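Sernance, Clernska Building
Semiannual Safety Walkthrough, Second and Fourth Floors
Checklist with comments

Walkthrough date: June 4, 2018
Inspected by: Booker Nguyen-Tran
Accompanied by: Seo-ah Jin (second floor), Orestis Andreadis (fourth floor)
Copies to: Reginald Rosenthal, Kenji Pennington

Marks used: OK = acceptable. FIX = needs correction, see comment. WATCH = acceptable now, look again next time. NA = does not apply to this floor.

Items carried over from the last walkthrough are marked with a C. Comments are by the inspector unless initialed by someone else.

Section 1. Exits and hallways

1.1 Exit doors open fully from the inside without a key. OK
Both stairwell doors on two and both on four were opened all the way to the wall stop.

1.2 Exit doors close and latch by themselves. FIX (C)
The north stairwell door on four still does not latch. It swings to and rests against the strike. You have to pull it the last inch. The closer was adjusted after the last walkthrough and has drifted again, so I would replace it this time. Work order goes to Schumacher, who have the door hardware contract.

1.3 Exit signs lit. OK
The sign by Room 231 has one dim side. It can still be read from the end of the hall. Change the lamp when the ladder is out for something else.

1.4 Emergency lights work on the test button. FIX
All units on two held for the full test. On four, the unit outside Room 402 came on and faded before I let go of the button. Battery is likely at the end of its life. Please replace the battery and write the date on the case in marker.

1.5 Hallways clear to full width. FIX
Flattened cartons were leaning on the wall across from the second floor elevator. Seo-ah had them taken down to the dock while I was still on the floor. Marked FIX because they were there when I arrived.

1.6 Floor surfaces even, no loose edges or mats. WATCH
The rubber stair nosing on the third step below the fourth floor landing is lifting at the left end. Not enough to catch a shoe yet.

Section 2. Fire equipment

2.1 Extinguishers in place, visible and not blocked. OK

2.2 Gauge in the green, pin and seal in place. FIX
Extinguisher tag 1798, hallway outside Room 402, has no seal on the pin. The gauge reads full and the hose is clear. A missing seal means someone has at least handled the pin, so it should be swapped out and checked by the service company. A zip tie is not a replacement seal, please do not use one.

2.3 Monthly check initialed on the tag. FIX
Second floor tags are complete. Fourth floor tags stop two months back. Orestis says the checks were done and the tags were missed. I can only go by what is on the tag.

2.4 Pull stations clear. OK

2.5 Sprinkler heads clear below and not painted or hung from. OK
A paper banner had been tied to the pipe in the second floor open area at the last walkthrough. It is gone.

2.6 Storage kept below sprinkler level. WATCH
The top shelf in the second floor supply closet is close to the limit. No more should go up there. If you need the space, use the lower shelves, which have room.

Section 3. Work surfaces, shelves and open storage

3.1 Tables and benches stable, no rocking, no sharp edges. OK

3.2 Heavy items stored between knee and shoulder height. FIX
Boxes of copier paper are on the top shelf of the fourth floor mail area. Move them to the bottom.

3.3 Tall shelving anchored to the wall. FIX
The gray unit in Room 402 has brackets fitted but only one of them has a screw in it. The other units on both floors are fine.

3.4 Food left in work areas is sealed or in a container. WATCH
We have had no ants since the treatment in the spring and I would like to keep it that way. Unopened packets are all right. Opened ones go in a lidded container or in the trash at the end of the day. This applies to desks as well as shared tables.

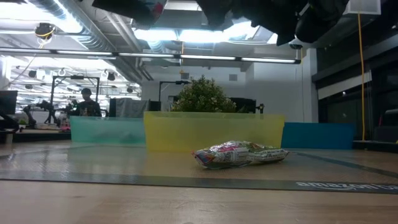 Can opened food be kept in a desk drawer overnight if the bag is folded over and clipped?
A clip is not enough. Put the bag inside a container with a tight lid, or take it to the kitchen and use the cabinet there.

3.5 Trash emptied daily, liners in place. OK
Kenji asked for a second can by the west windows on two. I have no objection. It should have a lid if food goes in it.

3.6 Plants and anything else holding water kept away from outlets and power strips. WATCH
There are more plants than last time. Everything I looked at was all right where it stood, but saucers get moved when tables get moved. Check what is underneath before you set one down again.

3.7 Containers for small items in good condition, no cracked rims or broken handles. OK

Section 4. Electrical

4.1 Panels closed, labeled and clear for 30 inches wide and 36 inches in front. FIX (C)
The panel on two is clear. The panel on four had a rolling coat rack in front of it, as it did last time. Orestis moved it. I would like tape on the floor there so the question does not come up a third time.

4.2 No extension cords in permanent use. FIX
One brown household cord runs behind the couch in the second floor lounge to a floor lamp. Either move the lamp to the outlet on the other wall or remove it.

4.3 Power strips not plugged into other power strips. OK

4.4 Cords free of cuts, tape repairs and pinched spots. WATCH
The microwave cord in the fourth floor kitchen is bent hard where the oven is pushed against the wall. No damage to the jacket that I can feel. Pull the oven forward a couple of inches.

4.5 Outlets near sinks trip on the test button and reset. OK
Tested both kitchens and the copy room sink on two.
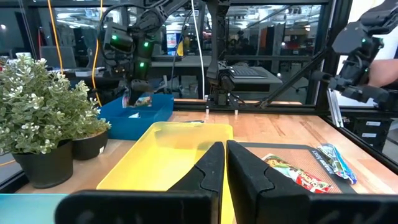 4.6 Cover plates on all outlets and switches. FIX
One plate is missing behind the refrigerator on two. It was probably left off when the refrigerator was replaced. Parts are in the drawer in the supply closet, and this can be done in a few minutes with the breaker off.

4.7 Space heaters. OK
None found on either floor. Two were found in the winter, so please remind people before the cold weather instead of after.

Section 5. Kitchens

5.1 Refrigerator at or below 40 degrees F. OK
Both read in range on the hanging thermometer. The one on two has frost along the back wall and should be defrosted.

5.2 Under-sink cabinets dry, no food stored with cleaners. FIX
Second floor: a bag of sugar next to the dish soap and drain cleaner. Moved to the upper cabinet.
Fourth floor: the cabinet floor was damp at the back right corner. I wiped it and went back before leaving, and it was damp again. The supply valve is the place to look first. Put a pan under it until the plumber has been.

5.3 Cleaning products in original or labeled bottles. FIX
There was one unlabeled spray bottle on four, clear liquid, no smell. It is most likely water, but it has to be labeled or thrown out. I have thrown it out.

5.4 Coffee maker shuts off automatically. OK
The Zavemari unit on four has had its base replaced and no longer trips the outlet.

5.5 First aid kit stocked and in date. FIX
Second floor kit is short on medium adhesive bandages, and the burn gel expires this month. Fourth floor kit is full.

Section 6. Floor markings and open areas

6.1 Marked lines intact and straight, no lifting ends. OK
Tape is holding well in the open areas. Where it does start to lift, pull up the whole length and lay a new one. Patches come up at both ends.

6.2 Furniture kept off marked walkways. OK

6.3 Spills cleaned up, wet floor signs available. WATCH
Signs are available on two only. The pair that belongs on four is in the lobby closet. Please bring them back up.
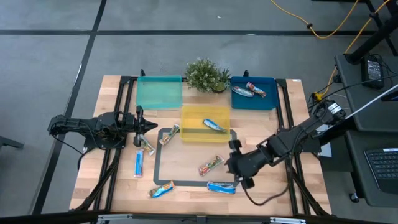
Item 6.1. Floor tape behind and to the left of the table.

6.4 Lighting adequate at all work positions. OK
One tube is out over the copier on two and was reported the same day.

Section 7. Paperwork

7.1 Evacuation map posted on each floor and current. FIX
The map on four still shows the wall that was taken down between 402 and the old file room. The route is not affected, but the map has to match the floor.

7.2 Floor warden list posted. FIX
The list on two has someone who moved to another office. Seo-ah will take the position and needs to be added.

7.3 Last drill on record. OK

7.4 Previous walkthrough report on file and signed. OK

Corrections and who has them

Stairwell door closer, four (1.2): Reginald Rosenthal to place the order with Schumacher
Emergency light battery, four (1.4): Orestis Andreadis
Extinguisher 1798 and monthly tags (2.2, 2.3): Orestis Andreadis
Copier paper and shelf bracket, four (3.2, 3.3): Orestis Andreadis
Floor tape at the panel, four (4.1): Kenji Pennington
Lounge cord and missing cover plate, two (4.2, 4.6): Kenji Pennington
Leak under the sink, four (5.2): Reginald Rosenthal to call the plumber, most urgent item on this list
First aid supplies, two (5.5): Seo-ah Jin
Map and warden list (7.1, 7.2): Seo-ah Jin

Send me a short note when an item is closed. WATCH items do not need a reply.

Comment added by R.R.: Plumber is booked for Thursday morning. Water to the fourth floor kitchen will be off while he is there, so fill the kettle first.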